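Project report, February 2024

My project was about where stuff lives in a small office, and how to stop it wandering off. I picked the office because I'm in there most afternoons anyway, and because my supervisor Cyrill Gisler got fed up with hearing me moan about the remote! The plan was to give every small thing a home, draw up a simple map, and see if people could put things back without asking me.

I started with the floor. Chairs are the worst offenders, the mesh ones on wheels especially, as they roll off wherever the last person leaves them. 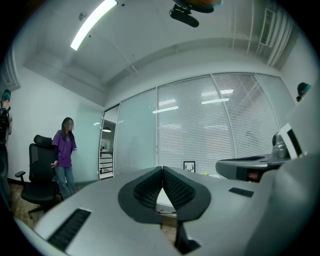
My first idea was tape marks on the carpet, one per chair, but Cyrill thought it would look like a car park (fair enough). So I wrote a rule instead: chair goes back to the table when you get up. I put it on a card of 12 words, which took me far longer than it should have.

Next came the desktop, which I'd been looking forward to. I wanted one place for all the little bits, and a black organiser with stepped compartments won easily over the tray I'd drawn in my first sketch. The remote goes in there too, standing up, so you can spot it from across the table.

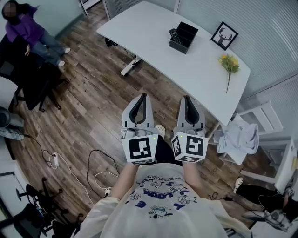 *Photo: Wumpini Ofori*

I did wonder about putting the organiser bang in the middle. It's easy to reach from both sides there, but then it's in the way when somebody wants to spread out big sheets of paper, and I still haven't made up my mind. My map says "on the table", which is a bit of a cheat.

The walls and corners got the least attention, I'm afraid.

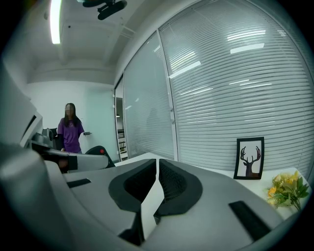 I'd meant to sketch some shelves and hooks as well, but the write-up was capped at 800 words and I'd spent more than 200 on chairs alone. If I get the extra weeks in March I'll do the shelves properly, and ask Cyrill to try the map without me standing next to him dropping hints.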